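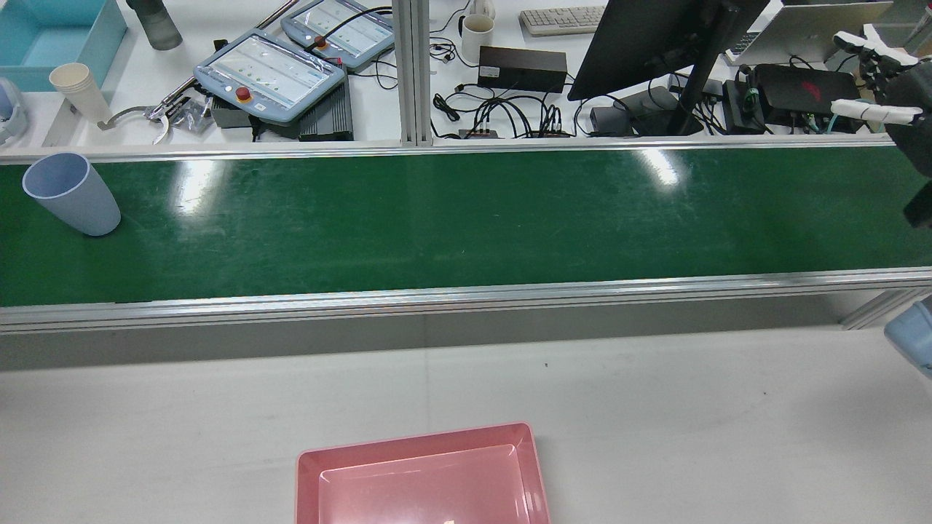 November 4, 2025
Bench notes, belt section - for me, Veronika, and whoever inherits this

Started on the belt itself. The green surface has picked up scuffs and specks again. Wiped a test patch with the Gruber cleaner at the dilution on the label, then at double. Double leaves a film and smells like a dentist. Went back to the label.

The scuffs are in the surface and will outlive me. The specks are negotiable.

Glare is still bad near the middle and toward the right. Kuo-hua Chien wants a diffuser under the overheads. I want it too, but I wanted it in July, when the Zitosberg catalog had one and we were told to wait for the new budget. Reordered today, item 415, qty 2.

Cups: light blue plastic, the tapered ones. One was on the belt toward the left, leaning a bit, and another down beside the conveyor by the front rail. Both go in the pink tray at the end of a session. The tray was empty, so the rule is going well.

Front rail: the groove in the extrusion collects crumbs of everything. Ran a wooden skewer along it, some 12 minutes for the full length. Don't use the vacuum nozzle, it scratches the aluminum - ask Veronika how she knows.

Back workbench: did not tidy. Looked at it for a while. The paper cups are still stacked below the blue bin, and the two pendants are lying where people put things down when they mean to come back. Paper cups are for coffee, or for parts, but we need to pick one. Veronika votes parts. Kuo-hua abstained and went to get coffee.

Left to do:
- relabel the drawer marked Wudau, contents unrelated
- wipe the white tabletop
- check belt tension again after lunch, marker at 91 this morning
- find the skewer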